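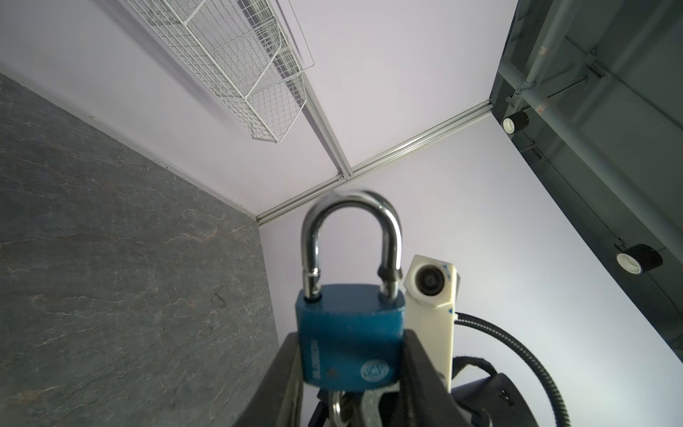
Zainab Idahosa thinks I'm too easily impressed. Her view, which she gave me over the phone before I'd even got my shoes off, is that a robot that handles locks is only worth leaving the house for if it can do it with a lock it has never met before. Fair enough! But she wasn't at the Zasport open day and I was, so I'm writing it up anyway.

I'd signed up back in April and then forgotten all about it until the reminder came. It's a 96 minute drive from my place if you don't stop, and of course I stopped (the bakery past the bridge has changed hands and the cheese rolls are smaller now, in case any of you were planning a trip). By the time I'd parked and found the right door it was nearly 11 and the first tour had gone without me. I had a wander and a very bad coffee and got onto the next one.

They take you through in groups. Ours was supposed to be 6 people but a family had tagged along, so it was a bit of a squeeze, and I ended up right at the front next to a boy who knew far more than I did. The first two stops were mostly talk. Then we got to the bench everybody had been whispering about, with the pair of arms working on padlocks, and the whole group just sort of leaned in.
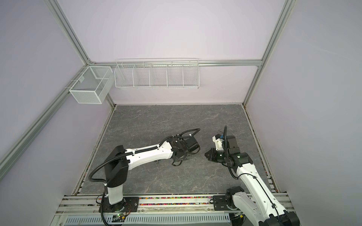 The two-arm station at Zasport, late morning.

Chidubem Mohammed was running that stop and I liked him right away, mainly for not talking down to us. He asked who had ever tried to get a key into a padlock with one hand while holding shopping. Everybody, obviously. You wiggle, you feel it catch, you turn it a bit, and you do all that without thinking. An arm has to be taught every bit of it, and when you use two arms they have to agree on where the lock is, or one of them is poking at thin air.

I asked how long it takes to teach them something like this and he laughed and said it depends what you'd call taught. They've been at locks and keys for around 60 days. Before that it was bottle caps, which he said he never wants to see again. The software side goes by the name Grokunance (I made him spell it), and I won't pretend I followed much of that part. What I did follow is that a person shows the arms the job over and over, and the arms learn from that.
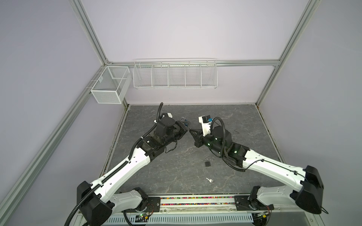 The boy next to me wanted to know if it could break into his sister's diary. Chidubem said he'd need to see the diary first.

What surprised me was how much I minded about it! I'd expected to watch for a minute and drift off to the next thing, and I stayed put until Endang Wibisono came to move us along because the 2 o'clock group was already waiting. I did put Zainab's question to her on the way out, the one about a strange lock. She said different locks are on the list for the fall, and that keys that stick are going to be harder than keys that don't. My back gate could have told them that.

They're holding another open day later in the year and I've put my name down. Zainab says she'll come if I drive, and she wants to bring the old lock off her shed.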